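Okay so I finally have a free evening and I need to talk about the Wadon lantern race, because it was the best thing I've done in an online game in years. Thread!

Quick background if you don't play. Wadon is a co-op sailing game, small player base, very pretty water. There's no racing mode in it. None at all. The devs never built one, so the players on the Pluris server made their own.

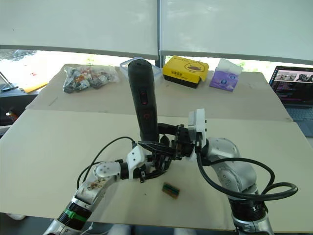

Irnton, September

The idea is dead simple. Everyone starts at Irnton harbour with one lit lantern on the bow, and you have to get it to the lighthouse at Chong still burning. Wind puts it out. Rain puts it out. Other players' wake puts it out (I learned this one early).

If your lantern goes out you're allowed to relight it, but only from another player's flame. So you have to ask! You have to pull up beside a total stranger in a swell and type "light pls" with one hand on the wheel.

We had 632 people sign up. On a server that normally feels busy with 50! I logged in early to get a good spot and the harbour was already so full of masts I couldn't see the pier.

Somebody had painted their sails to look like a fried egg. I followed the egg for the whole first leg, it was a terrific navigator.

The route goes out past the sandbars, up through the narrows, then across open water at night. They'd timed the start so the in-game sun would set right as the leaders came out of the narrows, and oh my gosh. Hundreds of little orange lights strung out behind me. I took my hands off the keyboard just to look and drifted straight into a rock.

Lost my lantern, lost a plank, lost the egg. Sat there bailing in the dark for ages until a tiny rowboat came past with two people in it. A ROWBOAT. In the open-water leg! They gave me a light, helped me patch the hull and then rowed off at walking pace, singing in voice chat.

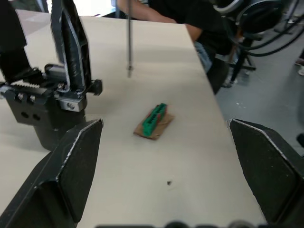
Bit of cardboard on the table.

The server started to wobble near the halfway buoy. Boats were skipping forward and back, and one poor bloke was sailing neatly along the seabed. The organisers called a pause in chat and everyone dropped anchor where they were. People played the in-game fiddle until it settled down. I know four songs now.

Final count at the lighthouse was 369 lanterns still burning. I came in 55th, which I'm telling absolutely everybody. My previous best at anything competitive was getting knocked out of a kart tournament by my little cousin.

When you arrive you climb the stairs and hang your lantern on the railing, and you can see the rest of the fleet coming in from up there. I meant to log off after ten minutes. I stayed till the rowboat made it. The cheer in voice chat nearly took my headphones out!

A few tips if you want to join the next one. Bring spare planks, more than you think. Use the small sail through the narrows. Hang your lantern on the side away from the wind and check it every time you tack.

Turn off the fancy water reflections before the start too. My frame rate doubled and I still thought it looked gorgeous.

You don't need a good boat. Half the fleet was in the free starter sloop, me included, and the starter sloop is honestly lovely to steer once you stop fighting it.

They're talking about a winter run in the other direction, Chong back to Irnton, into the wind the whole way. Sounds horrible. I've already picked my sail colours.

If anyone reading this was the fried egg, please message me, I want to crew for you.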